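Clirkbridge (série de televisão)

Clirkbridge é uma minissérie irlandesa de drama e mistério criada por Senan Moriarty e produzida pela Tenon. Foi exibida originalmente em oito episódios, o primeiro deles em 03/11/2019. A trama acompanha o retorno de Martin Brennan à cidade portuária de Clirkbridge, doze anos depois do naufrágio do cargueiro Sakham, e a reabertura do inquérito sobre a tripulação desaparecida. O papel principal é de Liam Rafferty, com Fionnuala Daly e Euan Guthrie no elenco fixo. A trilha sonora é de Finbarr Mac an tSaoi.

A série não teve segunda temporada. Moriarty escreveu todos os episódios e dirigiu os dois últimos.

Enredo

Martin Brennan, antigo operador de rádio do porto, deixa Clirkbridge depois que o Sakham afunda a poucas milhas da entrada do canal. O inquérito da época conclui que nenhum pedido de socorro foi recebido, e Brennan, que estava de serviço naquela noite, confirma essa versão em depoimento.

Doze anos mais tarde, a morte do pai o obriga a voltar para vender a casa da família. No sótão ele encontra uma fita com a gravação de uma chamada de rádio. A voz é a do imediato do cargueiro, e o horário anotado na etiqueta é posterior ao do naufrágio. Brennan entrega uma cópia à inspetora Orla Keane (Daly), que chegou à cidade depois do caso e só o conhece pelos autos.

Os primeiros quatro episódios alternam a investigação de Keane com cenas do passado, narradas do ponto de vista de Brennan. A partir do quinto, as mesmas cenas são retomadas do ponto de vista de outros moradores, e algumas falas mudam. O espectador descobre no sexto episódio que Tadhg, o homem que aluga um quarto na casa dos Brennan desde o início da série, é o imediato do Sakham. Ele sobreviveu, adotou outro nome e passou a viver a duas ruas da viúva do capitão.

No desfecho, Keane reconstitui a rota do navio e conclui que o Sakham foi desviado de propósito. A gravação do sótão é copiada de uma segunda fita, que Brennan havia escondido antes de depor. O último plano mostra a sala de rádio do porto com o aparelho ligado. A série não esclarece quem está transmitindo.

Elenco e personagens

Liam Rafferty como Martin Brennan, ex-operador de rádio do porto.
Fionnuala Daly como Orla Keane, inspetora encarregada do novo inquérito.
Euan Guthrie como Tadhg, inquilino dos Brennan.

Guthrie aparece nos créditos de abertura apenas a partir do sexto episódio, embora esteja em cena desde o primeiro. Nos cinco anteriores, seu nome figura entre os coadjuvantes, nos créditos finais. A voz do imediato na gravação também é dele, alterada na mixagem.

Produção

Desenvolvimento

Moriarty concebeu a história como uma peça radiofônica de 80 minutos, com apenas três vozes. O texto foi recusado por duas emissoras e ficou parado até que a Tenon comprou os direitos e propôs adaptá-lo para a televisão. A primeira versão do roteiro previa seis episódios. Os dois acrescentados correspondem ao ponto de vista da viúva do capitão, personagem que na peça era apenas mencionada.

O nome do navio foi mantido do original. Segundo o autor, a palavra Sakham foi escolhida pelo som, porque precisava ser compreendida numa transmissão com muito ruído, e não tem significado na história.

O roteiro circulou entre o elenco em versões diferentes. Daly recebeu os capítulos na ordem em que seriam filmados e só soube da identidade de Tadhg na leitura do sexto episódio. Rafferty e Guthrie conheciam o final desde os testes. A diretora dos primeiros episódios pediu que os dois evitassem conversar sobre o assunto no set.

Filmagens

As gravações começaram em May, nome dado pela equipe ao primeiro bloco de trabalho, e ocuparam doze semanas. As externas foram feitas num porto pesqueiro desativado, cuja fachada foi pintada de duas cores para separar visualmente o passado do presente. O interior da casa dos Brennan e a sala de rádio foram construídos em estúdio.

As cenas a bordo do Sakham somam menos de 20 minutos em toda a série. Foram filmadas numa embarcação atracada, à noite. O naufrágio em si nunca é mostrado.

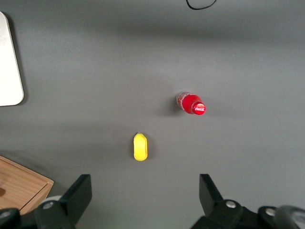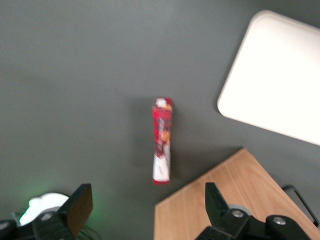
Trilha sonora

Finbarr Mac an tSaoi compôs a música para quarteto de cordas, harmônio e receptor de ondas curtas. O tema de abertura dura menos de um minuto e é construído sobre as quatro notas do sinal de chamada do porto, ouvido pela primeira vez na cena em que Brennan entra no sótão. A cada episódio, uma das cordas é retirada do arranjo ou volta a ele, conforme o personagem que conduz a narração.

Não há música nas cenas de interrogatório. Mac an tSaoi entregou composições para três delas, mas Moriarty preferiu manter apenas o som ambiente. As peças foram incluídas no álbum da série com os títulos "Sala 1", "Sala 2" e "Sala 3".

A edição em vinil teve tiragem única de 3.876 exemplares. O lado final termina com a gravação do imediato na íntegra, mais longa do que o trecho ouvido no episódio de estreia.

Episódios

1. "O sótão". Brennan volta a Clirkbridge e encontra a fita.
2. "Águas interiores". Keane lê os autos do primeiro inquérito e percebe a falta de duas páginas.
3. "Canal 16". A noite do naufrágio, vista da sala de rádio.
4. "A venda". Um comprador faz uma oferta pela casa e desiste no dia seguinte.
5. "O que a viúva ouviu". Primeiro episódio sem a narração de Brennan.
6. "Imediato". A identidade de Tadhg é revelada.
7. "Lastro". Keane reconstitui a carga do navio a partir das notas fiscais do armazém.
8. "Clirkbridge". O inquérito é encerrado.

Temas e análise

Boa parte dos comentários sobre a série se concentra na revelação do sexto episódio. Tadhg é apresentado como figura secundária, quase cômica, que reclama do aquecimento e perde as chaves. Suas falas nos capítulos anteriores, porém, contêm informações que ele só poderia ter se estivesse a bordo. No segundo episódio, corrige Brennan sobre a cor do casco. No quarto, sabe que o capitão era canhoto. Nenhum outro personagem reage a essas observações.

A estrutura de pontos de vista sucessivos foi comparada à de um processo judicial. As contradições entre as versões não são todas resolvidas. A posição do relógio na sala de rádio muda três vezes ao longo da série, e Moriarty confirmou que a variação é intencional, sem dizer qual das posições corresponde aos fatos.

Outro ponto discutido é a responsabilidade de Brennan. O personagem mente no primeiro inquérito, mas a série mantém em aberto se ele compreendia o que a fita continha. Rafferty interpreta a cena do depoimento duas vezes, no terceiro e no sétimo episódio, com o mesmo texto. Na segunda versão há uma pausa antes da última resposta, ausente na primeira.

Recepção

A recepção inicial foi dividida. O ritmo dos quatro primeiros episódios foi considerado lento por parte da crítica, que também apontou o excesso de cenas dedicadas à venda da casa. A avaliação melhorou depois do sexto episódio, e vários textos recomendaram rever a série desde o começo.

O trabalho de Guthrie foi o mais elogiado. Daly recebeu comentários favoráveis pela contenção com que faz a inspetora, em especial na conversa final com Tadhg, filmada num único plano. O desfecho provocou discordância entre os espectadores, e a identidade de quem opera o rádio na última cena continua a ser debatida em fóruns dedicados à série.

Lançamento em vídeo

Clirkbridge foi lançada em disco numa caixa com os oito episódios e comentários em áudio de Moriarty e Guthrie para o primeiro e o sexto. O material extra inclui uma leitura parcial da peça radiofônica, com Rafferty no papel de Brennan, e uma cena excluída em que Keane visita o armazém do porto. A cena havia sido escrita para o quinto episódio e foi retirada na montagem por antecipar a descoberta das notas fiscais.

A edição conserva os créditos de abertura originais, incluindo a mudança no sexto episódio.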